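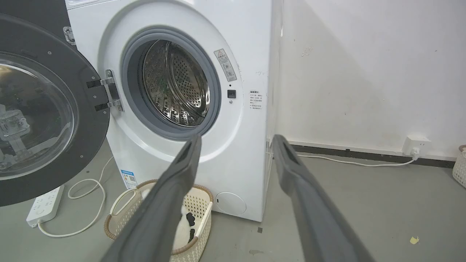 1/ Spent four nights in Flommont and have had a few messages asking what it's like, so I'm putting it all in one thread. It's a small walled town on a river, up in the hills, an hour and a bit by bus from Canberg. Most people come for the abbey and leave the same afternoon.

2/ Getting there. The bus goes from the stand behind Canberg station, not the one at the front. Buy the ticket from the driver. He took my card but the woman before me was told cash only, so have both. Sit on the left going up if you want the river. The last bus back leaves before supper time, which catches day trippers out.

3/ The bus drops you below the walls at the lower bridge. From there it's 200 steps to the main square, or a long road round if you have a heavy case or a pushchair. I took the steps with a rucksack and had to stop twice. There is a bench halfway with a tap next to it. The water is fine to drink.

4/ I stayed in rooms above a baker's in the lower town. Plain, clean, shared kitchen, shared washing machine on the landing. The ovens start early and you can hear them through the floor. If you're a light sleeper ask for the room at the back.

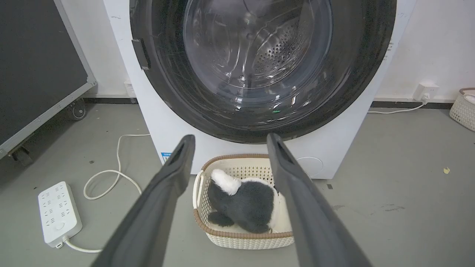

5/ The abbey. It sits on a rock shelf at the top end of town, with the oldest part cut straight into the cliff. You go in through the cloister, which is free. The church and the crypt are on one ticket. The crypt is the part worth paying for. Low ceiling, very thick pillars, and a spring that comes out of the wall and runs along a channel in the floor.

6/ The spring is why the town is there at all. The monks piped it down to the square and it fed the public washing troughs until fairly recently. The troughs are still there, under a tiled roof just off the square. Long stone basins with sloping edges, worn down in the middle. People sit on them to eat their lunch.

7/ Go to the abbey first thing or after four. The coaches come in between and the crypt gets very full. There's a one-way system down there so once you're in the queue you can't really turn round. I went twice, once at each end of the day, and the late visit was better.

8/ Tour or no tour? I did the one with Segundo Villanueva, which starts from the gatehouse. He has lived in the town for years and is good on how the place was built, less interested in kings and dates. It's on the long side and there's a lot of standing. He does it in English and Spanish. You need to put your name down the day before at the tourist office.

9/ He took us up on the walls by a door that is normally locked. You can walk most of the circuit without a guide anyway, from the gatehouse round to the mill tower. The stretch after that is closed for repair and the sign says until September. The path is narrow and the rail is only on one side. Fine for me, but my sister would have hated it.

10/ The mill tower has a small museum of the river trades. Rafts, eel traps, a big model of the weir. Labels are in three languages but the English ones run out on the top floor. 40 minutes is enough. The view from the top window is the best in town and you don't have to pay separately for it.

11/ Food. Two places I'd go back to. Reisinger on the square does a proper set lunch: soup, a main, and stewed plums. It looks like somewhere that would be dear and it isn't. Go before one or you'll wait for a table. They don't take bookings at lunch.

12/ The other has no sign that I could find. It's the green door past the lower bridge, on the town side. They do trout and not a lot else. Closed Mondays, as I found out on 12th June when I walked down there in the rain. I had bread and cheese on the stairs that evening.

13/ There's a small supermarket by the bus stop and a better grocer up in the square. Neither opens on Sunday afternoon. The baker does, for an hour, and sells out of the seeded loaves first.

14/ The walk I'd recommend is upriver to the old chapel at the gorge. Follow the yellow marks from the far side of the upper bridge. It's flat for the first half, then a steady climb through beech woods. I met one other person the whole way, and a lot of goats. Proper shoes if it has rained, as the last bit is over wet rock.

15/ The chapel itself was locked, but you can look in through the grille. The wall paintings were cleaned and repaired by Ctibor Vrabec, according to the board outside, and the colours are much stronger than I expected. There's a torch on a string for people to use. It worked. I'd still bring your own.

16/ You can swim below the chapel where the gorge opens out. Very cold even in summer. There's a gravel beach on one side and a deep pool on the other, so keep to the gravel side if you have children with you. No toilets and no café up there.

17/ Someone asked about cost. The room was 50 a night with bread and coffee. Lunch out, something simple in the evening, and not much else to spend money on. It was a fair bit cheaper than Canberg, where I paid more for a worse bed.

18/ Someone else asked how it compares with Prosthorpe, because I went on about that last year. Prosthorpe has the bigger church and better shops. Flommont is quieter at night and has far better walking. With only one day I'd pick Prosthorpe. With three or more, Flommont.

19/ Things I didn't get to: the boat down to the weir (not running, water too high), the Thursday market, and the upper quarry path. If anyone has done the quarry path, let me know whether it joins up with the chapel route. The map in the tourist office shows a gap.

20/ Bus times are posted at the lower bridge and they were right. The ones I had printed at home were from the winter timetable and were wrong both ways. Check at Canberg before you set off.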